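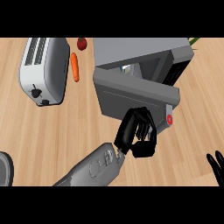
Hi Corinne,

You asked for something shorter than last time, so I'm skipping the background and going straight to what we've done since July.

The big news is that the kitchen set is finally running in simulation with both arms, and we can swap hands without rebuilding everything. Irfan got the loader down to one settings file per hand, which saved me a lot of grumbling. We've been comparing two of them: the multi-fingered Temell hand and the plain two-finger Shearer gripper we used all last year. Same arms, same controller, same starting positions.

We've logged 1076 runs so far. 549 of those are on the Temell and the rest are on the Shearer, and I'd like to even that up before anybody draws a chart. The tasks are the ones in the plan: open and close the microwave, push the toaster lever, move the carrot and the tomato, and lift the pan by its rim (Leena's idea, and a mean one).

The microwave door is where most of my time went. With the Shearer, the arm has to come in almost square to the handle or it slides off. The Temell is far more forgiving when it's pulling the door open – it can hook a couple of fingers and just drag. Closing is another matter! With the door down, the hand has to get in low and push from underneath, and the fingertips kept hitting the tabletop on the way. I lost over 326 runs to that one problem before Aino spotted that our contact margin was set much too wide. She fixed it in an afternoon and I bought her lunch.

On vegetables, the Shearer wins and it isn't close. The carrot tapers, and the Temell tends to squeeze it out toward the thin end. We might get that back with a better grasp order (thumb last instead of thumb first), but I haven't tried it yet. The toaster lever is a tie as far as I can tell.

Not so good: the second arm. It's supposed to steady the microwave while the first one works the door, and right now the two get in each other's way on the right-hand side of the table. Pentti thinks we should move the base back. I think it's a planner problem. We'll try his version first, as it's quicker to test.

Money and time. We're 13 days behind on the hardware half, all of it down to waiting on the wrist adapters from Nenine. They've promised them again. I don't need more budget, but I would like your okay to shift the unused travel line into computing hours on Drodorby, so we can run overnight and stop borrowing slots from Leena's group.

Next up are the missing Shearer runs, the base move, and the thumb-last test. The pan can wait until those are done. If you want to watch some runs before the call, Irfan can set you up with a login – mornings are best for him.

Could you let me know about the travel money when you get a chance?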